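Oda Wooden Book Rack
by Luditz

Home / Kids' Reading Corner / Racks and Stands

In stock. Ships from our Noltitz workshop.

If you live with a child who reads, you also live with a pile. It starts with one book left by the couch and by the end of the week it has a library book in it, two comics, a birthday card from an aunt and something sticky. We have been making small furniture for homes like that for 16 years now, and the Oda is the piece we get the most mail about, which still surprises us a little, as it was first made to fill a gap in our December catalog and was never meant to stay.

The Oda is a small wooden rack for books that are being read right now. Bookcases are lovely (we make those too, see the Handeo range) but they're for books that are finished or waiting their turn. A book that's halfway through needs somewhere close to where the reading happens, low enough for a short person to reach, and easy enough to use that putting the book back is no more work than dropping it on the floor. We tried quite a few shapes before we settled on this one, and the children who tested them for us were not shy with their opinions!

What goes in it

Mostly chapter books and picture books, in our experience, but people keep all kinds of flat things in theirs. Paperbacks are the easiest. Hardbacks are fine too, and so are activity books, sheet music, sticker albums and the kind of gift stationery that comes home from parties and is too pretty to throw in a drawer. One customer wrote to tell us that hers holds seed packets and nothing else. The thick things are what people worry about.

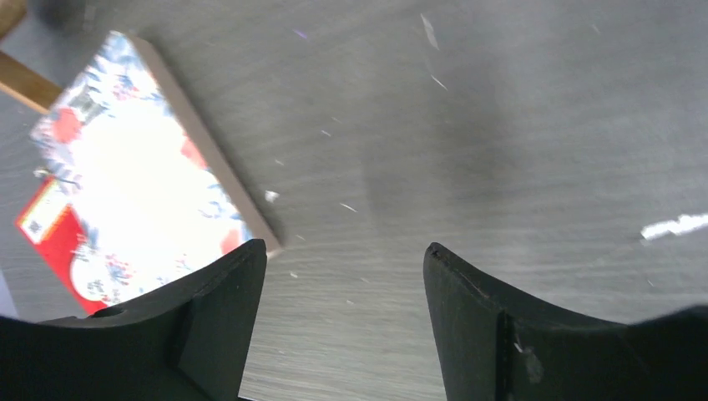 Floral cover with coral-red flowers and blue leaves, resting on a flat red card or packet.

Something with a bit of thickness like that takes up more room than a school paperback, of course, and you'll fit fewer of them. Thin cards and packets are happier slipped between two books, where they stay upright and don't get bent at the corners. If most of what you own is on the thick side, we'd suggest going up to the Oda Large, or buying two of the regular size and putting them side by side, as plenty of families do when there's more than one reader in the house (it cuts down on the arguments, too).

Sizes

Oda Regular: 13 inches wide, 11 inches deep
Oda Large: 16 inches wide, 11 inches deep

Both sizes are the same height and both come in the same finish, so they look right together. Please measure your spot before you order, and measure the biggest book you want to keep there while you have the tape out. We're always glad to help if you're unsure. Send us the height and thickness of the book and we'll try one like it in the workshop.

Living with it

Tidying up is a good deal easier when it has a beginning and an end, and the Oda was made with that in mind. We tell parents to start with everything off the rack and down on the floor, all of it together, and to let the child choose which book goes back first. It feels like making more of a mess, we know, but a child who has picked the first book usually wants to pick the second as well, and after that you can more or less go and put the kettle on.
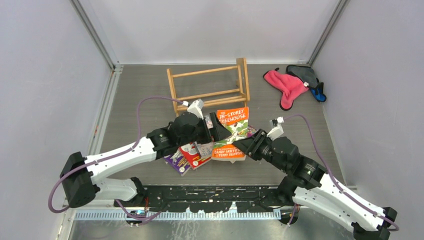

Covers make better labels than any label we could print, and that's the other thing we've learned from watching children put books away. They don't go by author and they certainly don't go by size. They go by color, or by the animal on the front, or by which one was read to them last night. A bright one makes a very good starting point for that reason – The 78-Storey Treehouse is big and orange and easy to spot even in an overlapping pile, with the wooden rack waiting just behind. "Find me the orange one" is a job a three-year-old can do with real pride. Then find me the next one, and so on, until the floor is clear and somebody wants a story as payment.

Place the rack on a level floor or a low, steady shelf. It works well at the end of a bed, beside a beanbag, or near the door if yours is a family that reads in the car. We'd keep it away from radiators and out of strong sun, and please don't let anyone use it as a step, however politely they ask.

Care

Dust it with a dry cloth. For fingerprints and jelly, use a cloth that has been wrung out well and dry the wood straight afterward. Skip the spray polish, as it leaves a film that can mark paper covers. If the surface starts to feel rough after a few years, a light rub with 600 grit paper along the grain will bring it back, and we sell small tins of the Luditz wax we use ourselves. Let the wax dry overnight before the books go home.

In the box

One Oda rack, in the size you chose
Four felt pads for the feet
A small tin of wax (Large only)
Care card

Books, cards and gift items are not included.

Questions we get a lot

Does it come assembled? Yes, both sizes do. All you need to add is the felt pads, and they peel and stick.

Can I paint it? You can, though you'll need to sand off the wax first or the paint won't take. We've seen a very handsome green one.

Will it hold magazines? It will, but floppy ones tend to slump on their own. Put a stiff book at either end and they behave much better.

Is it good for board books? For most of them, yes. The very small square ones can get lost among taller neighbors, and we think those are better off in a basket.

Can I return it? Yes, as long as it hasn't been painted or sanded. Write to us first so that we can send you the label, and keep the carton if you possibly can.

Shipping

Orders leave Noltitz twice a week. The next batch of the Large goes out on 22nd April, and anything ordered before then will be on it. The Regular is on the shelf and ready to go. If it's a present, leave us a note at checkout and we'll wrap it in plain paper and leave the packing slip out of the box.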